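Teaching bag tying with gloves and VR controllers, my demos look fine but the policy can't finish the knot

Asked by knotgood_yet in Teleoperation & Demos
Viewed 1720 times

Hi all, long post, sorry in advance. I've been recording hand demos for a two-arm setup since October and the task is plastic shopping bags. Take a bag with something in it, find the two handles, bring them together, tie a knot, put it back on the table and go on to the next one. I wear the gloves with a VR controller strapped on each hand for tracking, plus a head camera, and I do everything with my own hands. Then it all goes through our retargeting script (a thing called Lerkus that a coworker wrote, so don't bother googling it).

I have 602 demos now. Same table, blue bags, three of them out at a time.

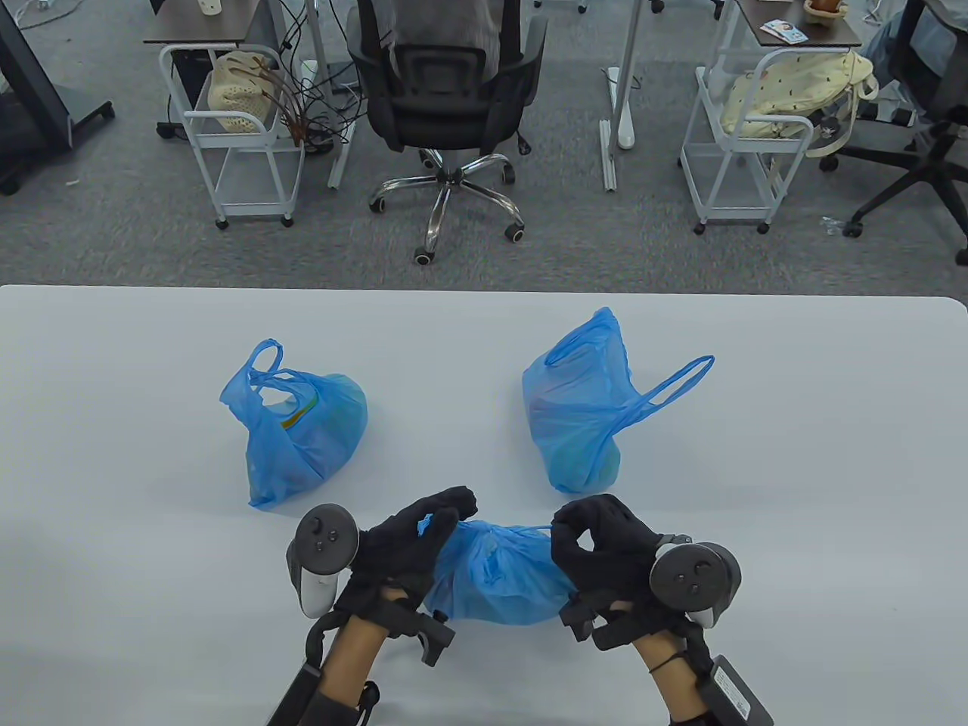
Training went okay and the first half of the task is honestly great! The arms go to the right bag, they find the handles most of the time, they lift. Then it gets to the crossing part and everything turns to mush. One gripper drifts past the other one, they sort of hover, and the handle slips out. I've gotten a full knot 7 times total and I think a couple of those were luck.

Things I already tried: slowing down, throwing out the ugliest demos, a longer action chunk. Slowing down made it worse, which I really did not expect. My fingers do a little tucking motion when I pull the end through and I'm wondering if that just can't be copied by a two-finger gripper. Do I need to change how I tie, or is it a data amount thing? I'd rather not record another 600 if I'm recording the wrong thing.

3 Answers

Marius Căpraru
Accepted

I did almost the same task last year and I'd bet on your fingers before I'd bet on the amount of data. When you tie a bag normally you use your middle and ring fingers all the time without noticing. They hold the loop open while the thumb and index go fishing for the end. After retargeting all of that disappears and the gripper only gets "thumb and index close here", so as far as the robot can tell the loop stays open by magic.

What fixed it for me was tying like I only had two pincers. Thumb and index, other fingers curled up out of the way, and every time I needed to let go of something I set it down on the table first. It feels silly for the first hour and then you get used to it.

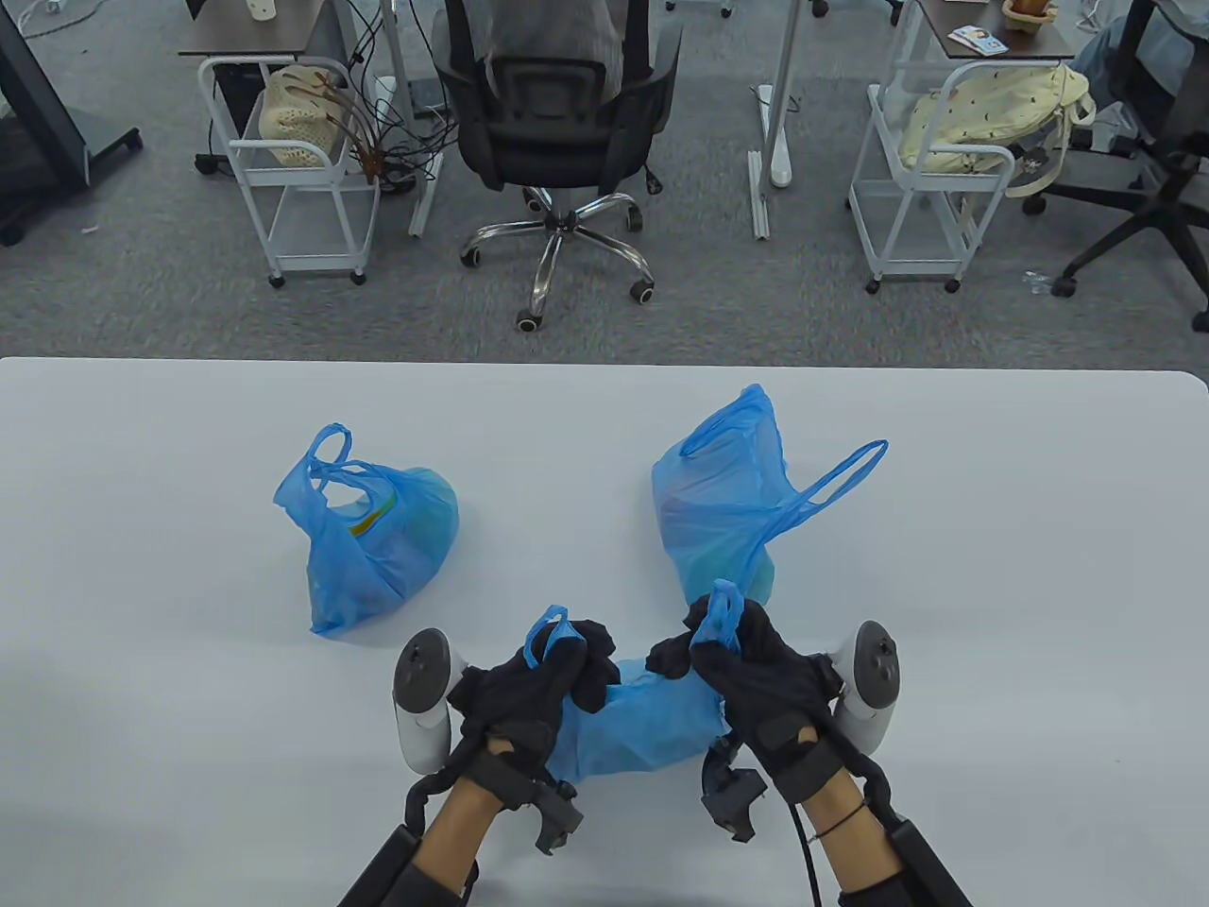 I also split the task in two. One set of demos starts with the bag flat and ends with one handle in each hand. The other set starts right there and ends with the knot pulled tight. I recorded 233 of the second kind and that was plenty to see a difference. You can still run it as a single policy, just make sure the hard half gets more of the data than it does now. In a full demo the crossing is maybe two seconds and the reaching is everything else.

About slowing down: did you slow down evenly, or did you stop and think in the middle? I used to pause right before the crossing and my model learned to pause there too, forever. If you hesitate, toss that take and do it over. Play back a few and watch for any spot where both hands are still.

One more thing, check your tracking when the wrists get close together. Mine would jump when one controller blocked the other from the headset, and that happens exactly at the crossing. Plot the distance between the two wrists over time for ten or so demos. If you see spikes, that's garbage going into the most important part.

Wellington Camargo

Agree with most of Marius's answer. I'd add: vary the bags more. If the full ones always sit in the same two places the policy can get lazy about looking. I move mine between takes, lay some on their side, turn the handles away from me, that kind of thing. And swap which hand goes over the top? No wait, don't do that. Pick one hand and stick to it. I mixed left over right and right over left for a whole batch and the arms tried to do both at once, which is a pretty good match for the hovering you describe. Go look at your 602 and see if you switched.

rusty_gripper

use thicker bags

Comments

knotgood_yet: Okay, went through a bunch of them. I switch hands ALL the time, I had no idea. And yes, the wrist distance has spikes in it, up to several inches in one demo. So it's both of you. Going to redo the knot half with pincers only and left always on top.

Marius Căpraru: Nice. Keep the old demos for the reaching part, no reason to throw those out. Just cut them where the handles come up.

knotgood_yet: Can I cut automatically on hand height or do I have to do it by eye?

Wellington Camargo: Height got me most of the way, then I fixed the bad ones by eye. It took an afternoon.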